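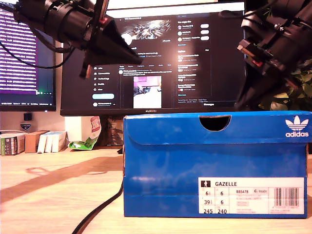 I finally got to the open day at Osell, the returns handler out past the rail yard, and I've been boring everyone with it ever since. My reason for going was a selfish one. We run a small online shoe business, we get a lot of boxes back, and I have a budget line for next year that says "automation" with a number beside it that I pretty much pulled out of the air last December. I wanted to come home with a better number!

Parking was easy, the coffee was terrible, and there were more people than I'd expected. Zuleica Bragança met us at the door and split us into two groups. Mine went upstairs first, to the little development office where they try out the tabletop arms before anything goes near the warehouse floor. I liked that part best. It's a couple of rooms with desks, arms bolted or clamped wherever they fit, and people who are happy to be interrupted.

I asked what they practice on and the answer is: whatever comes back. Shoeboxes get used a lot, old ones with soft corners included, and for my purposes that was perfect. A brand new box is stiff and behaves itself. A box that has been to a customer and back is another animal, and the lid is where it goes wrong. Gleice Brito, who looks after the trials, told me they went through three styles of gripper fingers before they got lids lifting without tearing the card. Fingers are cheap, she said, so buy spares on day one. I wrote that down and underlined it.

We also talked about labels. I had assumed the arm itself was the expensive bit and reading the label was basically free. Well, no. Shoe labels have US, European and centimeter-type sizes all crammed together, plus a style code and a barcode, and they aren't in the same spot from one brand to the next. If you only need the barcode, a fixed scanner will do and you can stop there. If you want the sizes read as a cross-check, you're paying for a camera, a software license and somebody's time to set it up. Osell only does the barcode. They tried the other way for a while and gave it up.

Then downstairs, where the real line is. They're putting 300 boxes through it on a normal shift, which sounded low to me until I remembered that every one of those gets opened, checked and closed again. The peak was 1,073 in one day after the holidays, and Ubaldo Fiore (floor manager, very dry) said most of those were done by hand, with the robots "helping out where they could." I appreciated that. I've been to vendor demos where you'd think people had been abolished.

There are 4 stations downstairs, two from Brudolberg and two from Negri, and the mix was not a strategy. The second pair was what they could get delivered in time. It means two sets of spare parts, two service contracts and two kinds of training, and Ubaldo would not do it again. He reckoned the arms themselves came to less than half of what they've spent. The rest went on guarding, tables, power, cabling – so much cabling – and the weeks when nothing was earning its keep. The desk arms upstairs don't need the same fencing, but he was quick to say that they're for learning on and I shouldn't price a warehouse from them.

Lunch was sandwiches and a talk by Osvaldo Bittencourt from Flurard, who lease equipment like this. I'd been ready to tune out, but he put his sample contract up on the wall and went through the ugly bits too. You can rent a station for 66 weeks and hand it back, training included, moving costs not included. I asked what happens if you hate it in week ten. You keep paying! Fair enough, at least he said so.

Marlene Aguiar and I compared notes in the parking lot afterward. She sells secondhand handbags and came to the conclusion that she doesn't need a robot at all, she needs a better bench and a decent scanner. I'm not quite there, but I've moved a chunk of my line from "arm" to "everything else," and I've added money for a part-timer to run trials with our own returned boxes before we sign anything.

They're holding another open day in March 2026, same place, and you have to email for a spot. Wear flat shoes, the stairs up to the development office are steep. If you go, ask Ubaldo to show you the reject shelf, it's behind the second station and they skip it on the regular tour.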